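Can a robot tidy the toys away yet? (moved from General Chat) 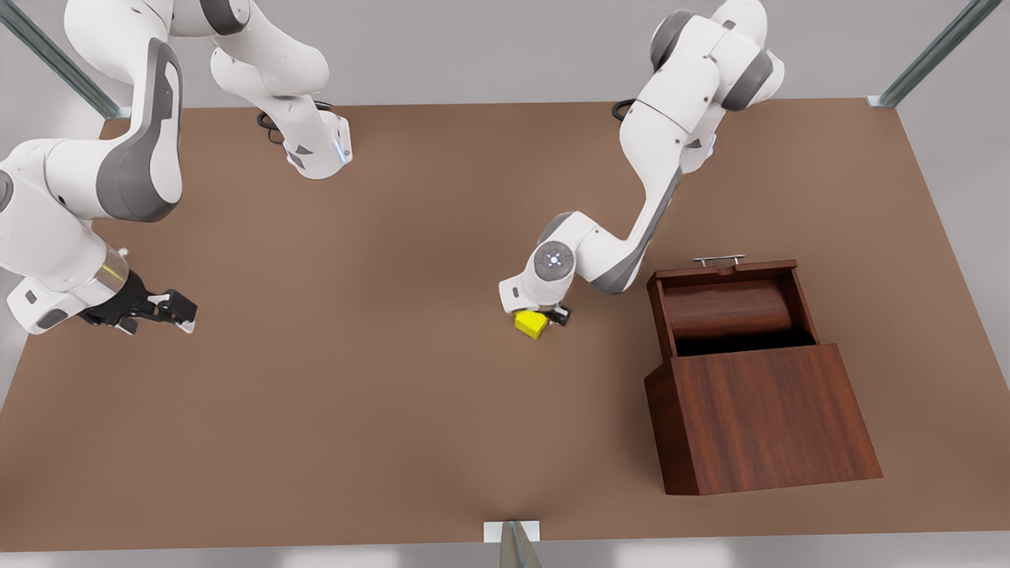 Simulator view: two arms, one yellow cube, one box with its lid open.

mossybucket wrote:
Evening all. I've been following the home robot business on and off for years, mostly because my knees have given up on picking things off the carpet, and my nephew has been letting me watch over his shoulder while he plays with a simulator. I've put one of his screens at the top. The job is the one I do every night after the grandchildren go home, which is to get the small thing into the box. He calls the set-up Ellura and says they ran it 281 times over a weekend. I came away more cheerful than I expected, and I'd love to hear what the rest of you think. Are we close?

tin_kettle wrote:
Lovely to see you posting again, mossy! I'm going to be the grump, though. It's one cube on a bare brown table. My living room floor on a Sunday has jigsaw bits, half a biscuit, a sock and usually the dog. Show me that and I'll get my purse out.

Andton Pete's Shed wrote:
I'd be a bit kinder than kettle. I spent 20 years on a packing line in Stasavthorpe and we had arms there that could do one thing beautifully, all day long, so long as you never moved the pallet. What I like in mossy's picture is that the box is a good way off from the cube, over to the right of it. So you've got to pick the thing up, carry it across and let go over the opening, and the open lid is sitting right there to be knocked. Any of you who have trained a lad on the line will know that letting go in the right place is half the work.

tin_kettle wrote:
Fair enough Pete, but it's still a computer picture. Nothing slips in a computer unless somebody tells it to slip.

quillandthread wrote:
Can I ask a daft one? Why two arms for one little cube? The left-hand gripper is just hovering there open with nothing in it. I can put a brick in a box with one hand and hold my tea in the other.

mossybucket wrote:
Not daft at all, quill, I asked the very same. He said plenty of jobs want a second hand, lids especially, and it's easier to keep both and let one of them wait. I thought of all the times I've held a bin bag open with my chin and decided he had a point.

Andton Pete's Shed wrote:
Rugemalira, the firm that did our last refit, quoted us 2,000 hours before they'd let theirs near mixed boxes. Mind you, that was for parts that all looked alike, and toys don't. I'd say shop floor yes, for the dull stuff, and living room not for a good while. I'd be very happy to be wrong, as my wife would have one tomorrow.

quillandthread wrote:
I'd settle for one that pairs socks. I have 43 odd ones in a drawer and I'm not proud of it.

tin_kettle wrote:
Right, I'll give you the dull stuff, Pete. But mossy, please don't throw out your litter picker just yet, and do ask your nephew if he can put a sock on that table.

mossybucket wrote:
I've asked him! He went rather quiet and said cloth was "a whole other thing". Will report back when he's been round again.

Back to top | Contact the moderators | Posts remain the copyright of their authors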